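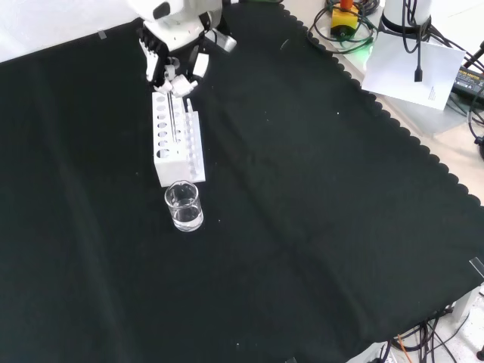 Search this site Enter keyword Go

Home | Features | At the Table | Makers | Back Issues | Contact

Print this page | E-mail this article

A Small Place for Glass

By Dorota Pawlak

When I was a student, I broke more test tubes than any other person in my group. My teacher did not shout. She gave me a rack and told me to practice with it, up and down, until my hand was quiet. I was nineteen years old and I found this very boring. Now I am writing for Lalletti about exactly the same exercise, and I find it one of the more pleasant things a person can do at a table.

The occasion for this article was a visit to Celina Kozłowski, who teaches evening courses in simple chemistry in Islow. Her pupils are adults. Most of them had their last chemistry lesson at school and did not enjoy it. They come to grow crystals, to test the water from their wells, and to make colors from red cabbage. Before any of this, they spend a whole evening with a beaker, a rack and one thin piece of glass.

"They want to begin with the reaction," she told me. "I say, first you must learn where your glass lives."

By this she means the rack. It is a modest object and people buy it without much thought. The older ones are made of wood, and they are handsome, but wood takes stains and swells a little with the years, so that a tube which went in easily becomes difficult to take out. Wire racks dry quickly, but they let the tubes lean. Many people who work at home choose white plastic, and I understand them. It is light, it can be washed in the sink, and a drop of color on it is noticed immediately.

The height of the holes matters more than the number of them. A tube needs to be held in two places, once near the middle and once at the bottom. If there is only a hole, the tube stands like a man with one hand on the wall of a bus. A good rack has an upper level to guide the tube and a base with a shallow hollow for the round end. You feel it when the glass arrives there. Celina Kozłowski asks her pupils to close their eyes and wait for this feeling before they open their fingers.
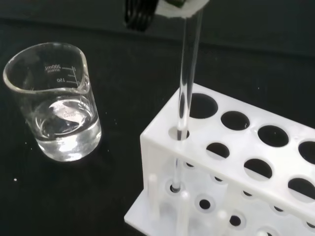 Last changed on this page: Oct 26, 2021

A tube in the front corner hole, next to the beaker, is the arrangement she recommends for beginners. The hand has a short way to travel between the two, and it does not pass over other glass. The spout of the beaker should face the rack. This sounds like a very small thing, but I have seen people turn a full beaker around in the air to find the spout, and I have been one of them.

As for the beaker itself, 200 mL is a friendly size. It sits low, it fits in the palm, and you do not need to fill it. With water in the lower part only, it can be moved without fear. The white marks on the side are good enough for cooking or for mixing a weak solution, but they should not be trusted for serious measuring. For that you take a cylinder. I kept my own first beaker for many years and it finished its life as a vase for parsley.

Then there is the question of what goes under the glass. I had always worked on a white towel, and it was at Islow that I changed my mind. Clear glass on a white surface almost disappears. On black you see the rim, the thick bottom, and the line where the water ends. A black cloth shows lint, of course, and you will never get all of it away. It also moves. A strip of clear tape at the edge will keep it on the table, and it does not matter if the cloth has a pretty border and was meant for another purpose. Folds are a different matter. Smooth them under the beaker and the rack at least, and leave the rest.

I asked what it costs to begin. The answer was less than I expected. The small supplier Wilel, on Magbanua Street, sells a starter box with the order number 924, containing a rack, a beaker, a stirring rod and 6 tubes. The brush is sold separately, and you should buy it. A tube that has dried with something inside is a sad thing to clean.

For washing, warm water and a little soap, then two rinses. Put the tubes upside down to dry, if the rack has pegs, or lay them on a cloth with something soft on both sides so they cannot roll. Never push the brush hard to the bottom, where the wire end can go through the glass. I have a scar from this on my left thumb.

The next course at Islow begins in May. I have put my name on the list, although I will have to do the first evening again like everybody else.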